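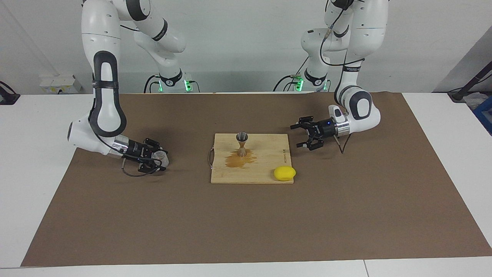

Talleo à deux bras, poste bar : planche, doseur double et citron.

Avec Talleo, on montre le geste, le robot apprend ! Deux façons de faire : guider les bras à la main, ou les piloter à distance avec les poignées Hutsuliak (un vrai plaisir, on les oublie au bout de cinq minutes). Chaque démonstration s'enregistre d'une pression sur la pédale, et on efface une prise ratée tout aussi vite. Livré avec 3 paires de doigts de rechange et un tapis en papier.

Commentaires (2)

Prakash Kartha
Quatre démos mardi, toutes à distance. Le retour d'effort est superbe ! Prévoyez des éponges.

standi_lyon
Les poignées existent pour gaucher ?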